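4.3 Comparing fingertips on soft stock

Read section 4.2 first. The procedure below assumes the wrist camera is mounted and streaming and that both finger sets have been through the homing routine.

The Gilura data sheet says its narrow fingers will hold "any compliant material" without tuning. We would not plan a cell around that sentence. Soft foam forgives a bad grip: it squashes, the fingers stall, the controller reports a successful grasp, and the block then pivots the moment the arm accelerates. Run the comparison yourself before you commit to a finger set.

You will need:
Both finger sets (Gilura narrow, Neveo wide)
Foam blocks of one size and density
The Wiletar controller, firmware 2.0 or later
A plain table, cleared far enough for the arm to reach the pick point

Procedure

1. Fit the narrow fingers. Tighten the fingertip screws by hand, then a quarter turn with the key supplied. Do not use the key from the arm kit.

2. On the controller, open Grip > Force and set the limit to 20 percent. Ignore the "Auto" setting for now. In our trials Auto picked a different value each time we restarted the controller, and the log does not record which one it used.

3. Stand a block on the table and send the gripper to the pick point. Close on the lower end of the block, never the middle. A middle grip hides most of the faults you are trying to find.

4. Lift slowly and hold for 30 seconds. Watch the wrist camera view for any change in the angle of the block.

5. Write down the angle at the start and end of the hold. The on-screen "Grasp OK" light is not a result. It tells you the fingers stopped moving and nothing else.

6. Repeat until you have 51 lifts for this finger set. Krisztina Magyar, who wrote the original test sheet, wanted an odd number so that the median is a real reading.

7. Change to the wide fingers, home the gripper again, and repeat steps 2 to 6 with fresh blocks.

CAUTION: Keep hands away from the linkages while the gripper is powered. The plates close past each other and the force limit applies only at the fingertips.

NOTE: Loose paper and plastic bags near the pick point can confuse the edge finder. If you can't clear them, turn the edge finder off and teach the pick point by hand. 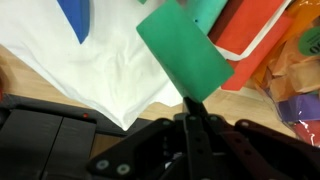
Figure 4-6. Narrow fingers holding a green foam block by its lower end, wrist camera view. The block is tilted steeply.

Reading the result

A tilted block is not automatically a failure. If the angle stays the same through the hold, the grip may be usable for a bin drop. For stacking it isn't, whatever the brochure says about "self-centering" tips.

If the angle drifts by more than 2 degrees, raise the force limit one step and start the set over. Do not mix readings taken at different limits. Eun-seong Kong's spreadsheet, supplied with this guide, rejects mixed sets, but only if the limit column is filled in.

For blocks that slip out entirely, go to 4.4.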